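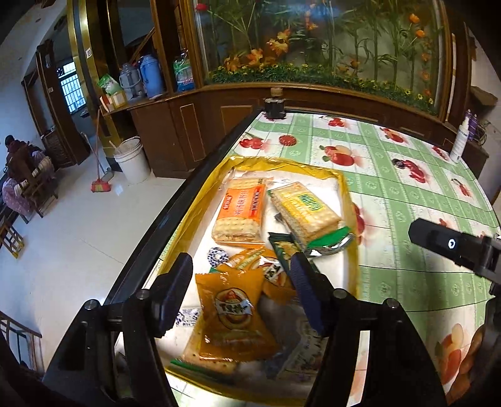 A hand-held gripper open over the snack tray, with the display cabinet behind the table.

Visit to Sesemura, Drarnley
2020-12-16

Sesemura collects demonstrations for robot arms. Most of the work is done away from the office, in ordinary houses around Drarnley, and the visit was split between the two. I spent the morning in one of the houses and the afternoon at the office on Fehr Street.

Consuelo Nina runs the home sessions. She met me at the bus stop and we walked up. The task that day was sorting wrapped crackers and biscuits from a foil-lined tray on the dining table. The operator holds a gripper in each hand, picks up a packet, moves it to the side and goes back for the next one. There is no robot in the house. A camera on the gripper records what the fingers are doing, and the arm learns from that later.

A take runs until the tray is empty or the operator calls a stop. Then the packets go back in a pile, in no special order, and the next take starts. Nina does not want the pile neat. She also leaves the room the way the family keeps it. The table had its checked cloth with the printed fruit, and a spray bottle stayed where it was. The first sessions, in June, were done on a bare white bench at the office, and the arm trained on them did badly as soon as it was put in front of a patterned cloth.

I was allowed to try. The grippers are heavier than they look and my wrists were tired after 4 takes. Flat packets are the hard ones. The fingers have textured pads on the inside, but a flat packet lying under another one gives them very little to hold. The operator's way is to push it against the rim of the tray until one end lifts. I dropped two and was told to keep going, as drops are kept and labeled. Wrappers also catch the light, and Nina said shiny film gives them more trouble than anything else they have tried.

The office is on the second floor, above a print shop. They had 931 takes of the snack task on the server, and 554 had been checked by a person. Checking means watching the take through and marking each grasp and release. It is slow work and they are behind on it.

The remote control station is in the back room. The operator sits with two handles and watches a screen while the arm moves on the other side of a partition. The software is called Nerkomis. I watched a cup being moved between two shelves, which took much longer than it would have with the hand-held grippers. They still use the station for tasks where the arm's own reach matters.

Visits are by arrangement, groups of 5 at most. Wear shoes that come off easily if you are going to one of the houses. There is no parking on Fehr Street before noon.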